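Family Law Notes from the Seremdale Office

Before You Pay for a Parenting App, Read the Order

Every few months a new product promises to take the fighting out of shared custody. This spring the one our clients keep asking about is Wernell, a subscription service that logs messages between parents, stores receipts and keeps a shared calendar. The sales pitch is that a judge will see a clean record and the parent with the clean record will do better. I have my doubts.

Start with what these services sell. They sell a record. A record helps when there is a real dispute over what was said, such as whether Dad agreed to swap a weekend or whether Mom sent the dental bill. It does much less when the order itself is vague, and most of the trouble I see begins with a vague order. If yours says the parents will share holidays "as agreed," no app can tell you who has the children on the morning of December 24.

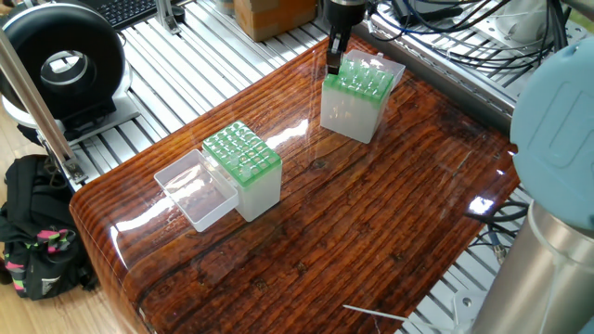 Two tip boxes on a glossy wood-grain tabletop.

One parent came to us this April with a printout of 1,162 messages from a single school year. She had been told that volume would speak for itself. What it said to me, after a long evening of reading, was that two people had argued over pickup times and that both had been rude at some point. The handful of messages that mattered were buried, and finding them cost her money at our hourly rate. A one-page list of missed pickups, with the dates and the message that went with each, would have served her better.

Then there is the tone checker. Amum, a competing service, flags words it considers hostile before you hit send. Fine, as far as it goes. But a polite message can still be an unreasonable one, and I have read plenty of perfectly courteous notes refusing a perfectly ordinary request. Judges read them too. I would be wary of anyone who tells you that a software score will carry weight at a hearing. Ask them which hearing.

Cost deserves a harder look than it gets. Our last client paid for the premium plan at $19 a month, and so did the other parent, and the two of them kept it going well after the youngest had turned 18. Check whether your order requires a paid plan or only "a written method of communication." Plain email may meet the second kind of language. If the order names a particular service, though, use it, and don't drop it on your own because you find it annoying. Ask the court to change the order, or get a signed written agreement and have a lawyer tell you whether it needs to be filed.
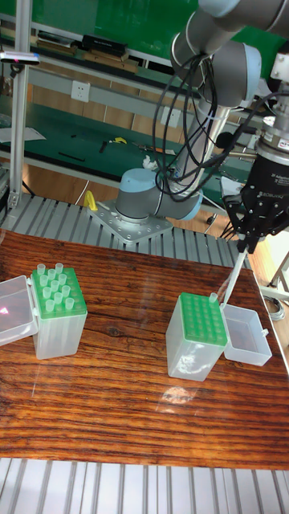
Can I record our phone calls instead and skip the app?
That depends on where you and the other parent live, and guessing wrong can be a crime. Some states let one person on a call record it, while others require everybody's consent, and calls across state lines make it worse. Talk to a lawyer before you record anything, and leave the children's calls alone in the meantime.

A word on the children, who tend to drop out of these sales pitches early. A message log is for the parents. It should not be read aloud at the kitchen table, and a teenager should not have the password. We have had a case in which a boy was shown his mother's messages to prove a point about who canceled a trip. The point was correct, by the way. It hurt the father's position anyway, and I can't say I was surprised.

If you are still negotiating, put your effort into the wording. Name the exchange place and the time. Say how much notice a swap needs and what silence means – is it a yes or a no? Say how bills get sent, how long the other parent has to pay, and which expenses need approval first. In the Parisi Street mediation program, where we sit in from time to time, sessions run 2 hours, and I would trade all of it spent on software for half of it spent on the summer schedule.

None of this means the services are useless. Where parents can't exchange three lines without a blowup, a single channel with time stamps is better than texts, voicemails and notes in a backpack. Just don't expect it to settle anything the order left open.

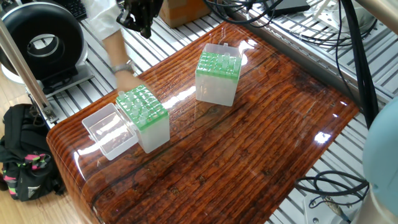

Green racks and an open clear lid.

This item is general information and isn't advice on your case. Clients with a modification pending should call the office before changing how they communicate with the other parent.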